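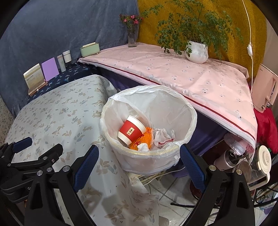
Pinza manual de Enora abierta sobre una papelera doméstica con bolsa blanca.

Enora es un método de aprendizaje por imitación para manipulación robótica, descrito por Ghada Sfeir e Indira Devadiga en septiembre de 2024. Emplea demostraciones grabadas con una pinza manual provista de cámara, sin teleoperar un robot.

Método

El operador sujeta la pinza y ejecuta la tarea en una vivienda habitual. A partir del vídeo se estiman la trayectoria de la muñeca y la apertura de los dedos, que se expresan respecto a la posición inicial de la pinza. La política resultante predice secuencias cortas de acciones. Los dedos llevan almohadillas azules con textura.

Datos

El conjunto de entrenamiento, llamado Lellow, contiene 200 demostraciones por tarea, grabadas en 20 viviendas. Una de las tareas es la retirada de residuos de papeleras, con vasos de papel, envoltorios de plástico y pañuelos arrugados. Los objetos deformables recibieron una anotación aparte.

Resultados

La evaluación se hizo con el brazo Pirko en 2 viviendas ausentes del entrenamiento, con 100 intentos por tarea. Las autoras señalan que los fallos más frecuentes se dieron con bolsas finas, cuando los dedos cerraban también sobre el forro de la papelera.

Véase también

Amini (simulador)
Aprendizaje por imitación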